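Subject: Re: [troramthorpe-fc] Bullus out until when??
From: Valentyna Pavliuk
Date: March 2018

Bo-ram Ma wrote:
> Does anyone know what's really going on with Bullus? The club site
> says "hamstring" and then nothing. He limped off at Clotar and
> he hasn't been on the bench since. Are we seriously going into
> the cup semifinal with Kramer up front on his own?
>
> Also is the bus running for the semi or do we all have to drive?

Hi Bo-ram and everyone,

I was at the open practice last night so I can help a little, though don't take any of this as gospel. Bullus was there, in sweats, jogging laps by himself on the far side. No ball work that I saw. He stopped to sign stuff for the kids and looked cheerful enough, but he wasn't pushing it, and when the others started the small-sided game he went in.

I asked one of the coaches and got the usual "day by day." Which could mean anything! Last season it was day by day for all of February and then he came back and scored 2 against Clotar, so I'm not giving up yet.

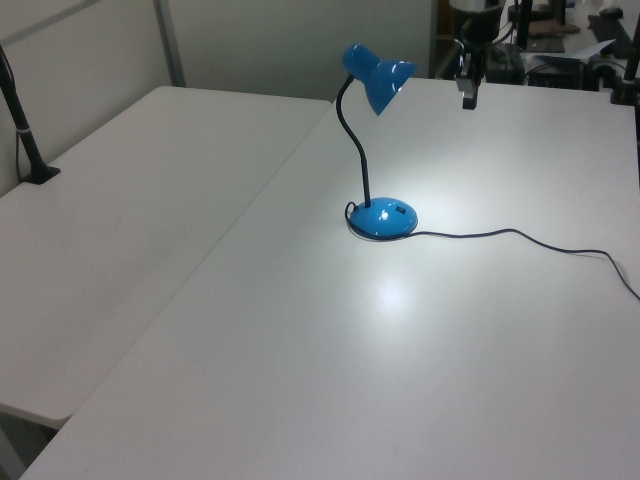
As for Kramer up front on his own – I know I'm in the minority on this list, but I don't mind it. He holds the ball up better than Bullus does and he wins a ton of free kicks. What he can't do is run in behind, so somebody from midfield has to do that for him, and against Clotar they all just stood and watched. They worked on exactly that last night, with the left winger cutting inside over and over until he looked ready to lie down on the grass. I liked what I saw. The kid wearing 22 was playing wide right with the starters, too, and I'd love to see him get a real game instead of the last few minutes when we're already losing.

My guess at the lineup is the same back four, Kramer alone, and 22 on the right. If we're still level after the break I'd throw on an extra forward and go for it, because I can't sit through another shootout. My nerves are shot from the last one (sorry again to whoever was in front of me, I hope the coffee came out of your scarf). 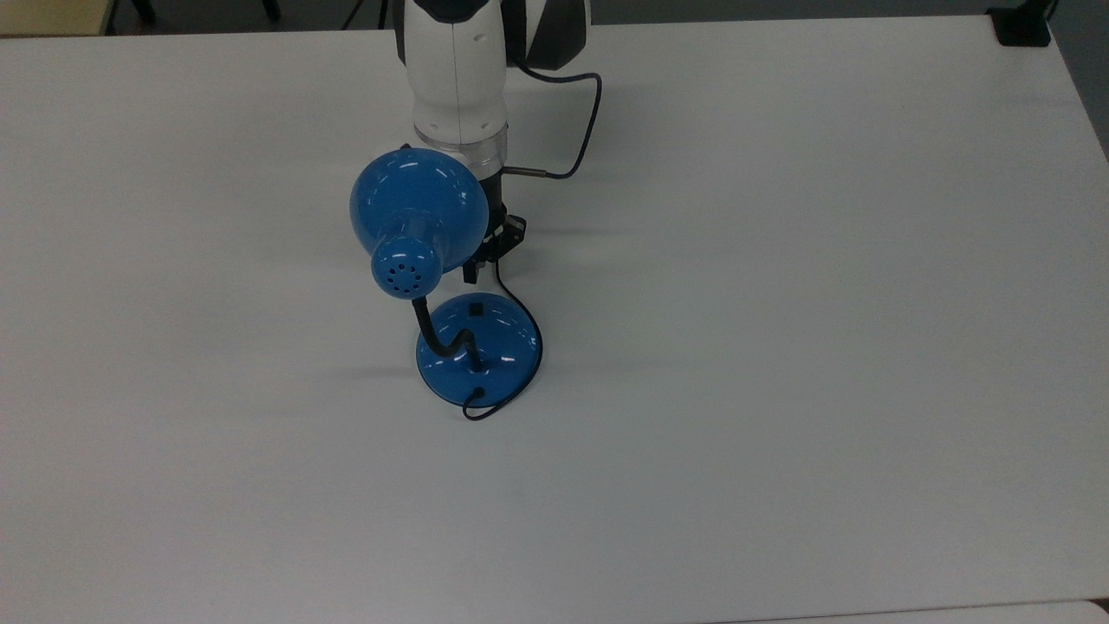
So is the bus running for the semi? It's running as long as 50 of us sign up, and it leaves from the main gate like last time.

Send your name to me off list, please, not to the whole group – my inbox can take it and other people's can't. If you're bringing kids, tell me that too so I can save seats together. And if you signed up for the Clotar trip and then didn't show, you still owe for that one, you know who you are.

Bring the big flag if you have it, Bo-ram. I think it went home with you.

Valentyna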